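# Komater Gear Plate and Bench Mat

*Listing updated January 2019*

Okay, so I sell a lot of small stuff in this shop, and most of it gets two lines and a price. The Komater set gets a whole page! I use it nearly every day, and I get more questions about it than about everything else on the shelf put together.

The short version: you get a round white plate with a big hole through the middle, two small silver spur gears, and a dark charcoal mat to put it all on. You set the gears on the plate, play with how they meet, and learn a surprising amount about fit and spacing without building a whole gearbox first. I also just like having it out. It's a nice thing to fiddle with while the kettle boils (guilty).

I'm Michalis, by the way, and the shop is Nalesine. We do gears, shafts, small bearings, bench mats, and a drawer of springs that I really need to sort.

## The mat

I'll start with the mat, even though everyone wants to talk about the gears. It's sold with the set, and you can also get it on its own. It's 800 mm wide and 3 mm thick, and the color on the order form is "charcoal." We tried a light gray one a while back and I hated it. Silver parts vanished on it under my lamp, and I spent half my evenings patting the table like somebody who's lost their glasses.

Dark is better. A small silver gear stands out on it right away, and so does the plate. The finish is matte, so a desk lamp doesn't bounce straight back into your eyes. It lies flat once it's had a night to relax out of the tube – roll it backward first, leave it under a couple of heavy books, and don't iron it. Please don't iron it. I've had that phone call.

For cleaning, I use a damp cloth and a drop of dish soap. Oil comes up fine if you get to it the same day. Leave it a week and you'll have a shiny patch, and that patch is yours to keep.
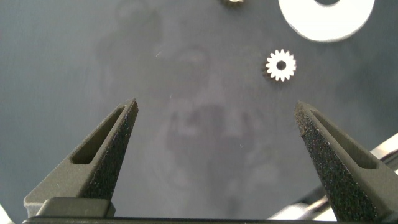 Vasiliki Tzavaras wrote in to say that she'd had hers for two winters and the only thing she would change is the size, as she'd like one that goes right to the edge of her bench. She also wanted to know if it can be trimmed.

It can, yes! A sharp utility knife and a metal ruler will do it. Make a few light passes instead of one big brave one, and cut from the back if you can. The edge stays clean and doesn't need sealing. As for a bigger one, I've asked, and the answer I got was a very polite shrug. If you need to cover a long bench, two mats side by side work okay, but you'll feel the join when you slide a part across it. I'd keep the join away from wherever you do the fine work.

## The plate

Right, the plate. It's white, it's thin, and it's round, with that large circular hole through the center. The small upright on it is white too. People ask me what the upright is for, and my honest answer is that I use it as a landmark. I turn the plate so the upright is always in the same spot, far side and a little to the left, and then "the near gear" means the same thing every time I write a note to myself.

It measures 100 mm across. You can pick it up with one hand, hooking a finger through the hole, and move it off to the side with the gears still riding on it, if you go gently. I wouldn't run with it.

One thing I'd ask you to do when it arrives: set it down on a flat surface and press lightly on the rim, all the way around. It shouldn't rock. If yours rocks, send it back and I'll swap it. We check them before they go out, but parcels have hard lives.

The white does pick up marks, especially if you've been handling greased shafts and didn't wipe your hands (me, every time). A soft eraser takes off most of it. I know that sounds like a joke but try it. Stay away from scouring pads, and from anything gritty in a bottle.

## The gears

There are two in the set, both silver, both small. They're plain spur gears with straight teeth, and they're a matched pair, so please keep them together! If you mix them up with the loose gears from the bargain drawer you might get something that almost meshes, and "almost" is the worst kind. It feels fine for half a turn and then it doesn't.

They come with a very light coat of oil in a little folded paper. Wipe it off before you put them on the plate or you'll be reaching for the eraser on day one.

What I tell beginners to do first:

- Put one gear down and leave it alone.
- Bring the second one in slowly until the teeth touch, then let it settle into the gaps.
- Turn one with a fingertip and feel what the other does.
- Back it off a hair and turn it again.

You'll feel the slop straight away, that tiny bit of lost movement before the second gear gets the message. Then push them too close together and feel how they bind up. I can explain backlash at the counter until closing time and it never lands as well as thirty seconds of that.
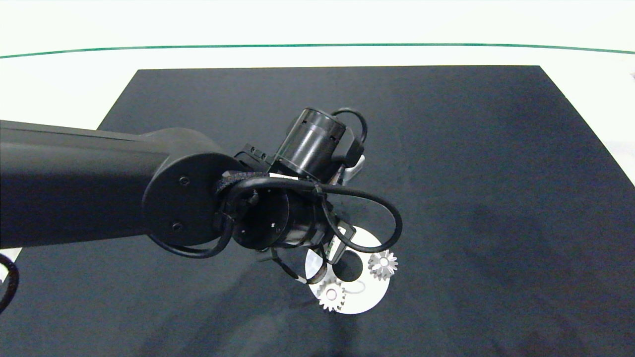 Once you've got a feel for the pair, the next step is putting gears on proper shafts, and I'd say don't rush it. I had a box of shafts on the bench for a month before I used any of them. I just kept moving the gears around by hand, and when I finally drilled my first pair of holes, I got the spacing right on the second go. (The first go is now a coaster.)

If you want extra gears to go with the set, I'd look at the Trisside range. They're a bit more money, but the teeth are clean and I've had almost no returns. Send me a message with the size you're after and I'll check them against a Komater gear before I ship. It takes me a minute and saves us both a trip to the post office.

## Picking up small parts

Lots of you ask how I handle gears this size without dropping them. I do drop them. They roll, too, in a curve, and always toward the one gap in the floorboards. But I've gotten better, and mostly it's down to how I grab them.

Go for the flat faces when the gear is standing up, or across the outside of the teeth when it's lying down. Something with a bit of grip on the inside helps a lot. Smooth tweezers squeeze the gear right out like a watermelon seed, and then you're on your knees with a flashlight again. A rough inner surface holds on with much less pressure.

Come in from straight above if you can. If you come in at an angle, you tend to nudge the gear sideways first, and if there's another one sitting next to it, well, now you've moved both. And clear yourself some room on the mat before you start! I push everything that isn't part of the job off to one side.

## What a couple of customers said

Iraklis Andreadis bought two sets last June and sent me this, which I've kept almost as he wrote it: "The plate is better than I expected and the mat is much better than I expected. The paper packet for the gears is silly, I tore it opening it and had one on the floor before I'd even sat down. Put them in a bag."

Fair! They'll be going out in a small zip bag once I've used up the paper ones.

Panagiotis Lazaridis was less sold on it. He thinks the set should come with a third gear so you can try an idler, and he told me so in the shop, and again by email, and then once more when he came back to buy the third gear. I do see the point. For now you can add one at checkout, and there's a note box where you can ask me to match it.

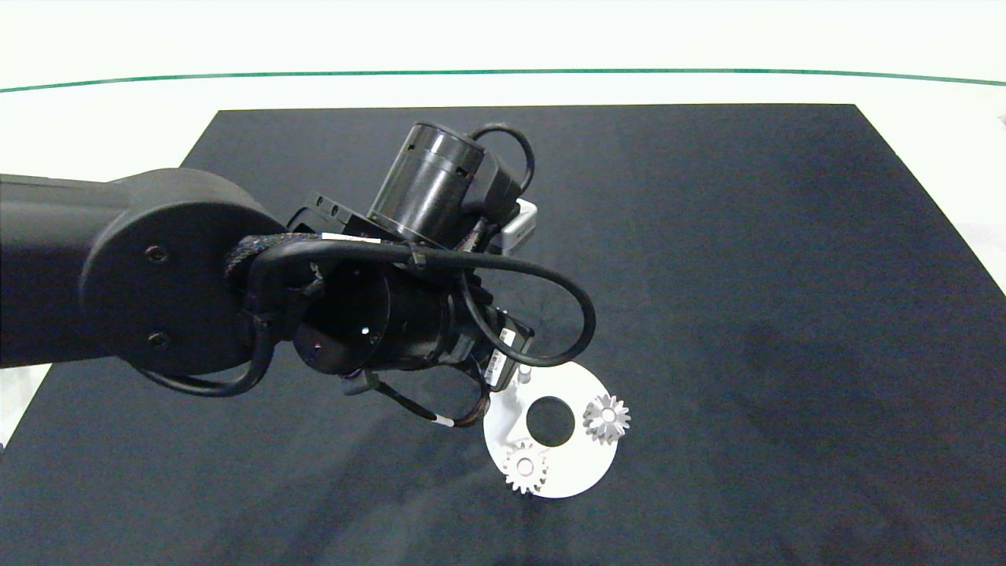 *Komater set: white plate with center hole, plus two small spur gears.*

## Ordering, sizes, the dull bits

**In the set:** one white plate, two spur gears, one charcoal mat.

**Plate:** 100 mm across, round, large center hole.

**Mat:** 800 mm wide, 3 mm thick, matte charcoal.

**Stock code:** KM-233. If you call, please have that handy. I've got an older set on the shelf with a different code and I have mixed them up before.

**Not in the set:** shafts, bearings, the third gear (hello, Panagiotis), and anything to pick the gears up with.

The mat ships rolled in a tube and the plate and gears go in a flat box, so don't panic if only one of them turns up. They travel separately and the tube is nearly always slower. Give it a couple of extra days before you write to me.

Returns are easy. If the plate rocks, if a gear has a nicked tooth, or if you just don't get along with it, send it back clean and I'll refund it. The one thing I can't take back is a trimmed mat.

We also have a few sets over at Tsoukalas if you'd sooner pick one up in person. Ask for Charalambos at the front. He keeps them under the counter next to the spring scales, and he'll let you try the gears before you pay.

Questions can go through the contact form. I answer in the evenings, usually with the radio on, so forgive the typos.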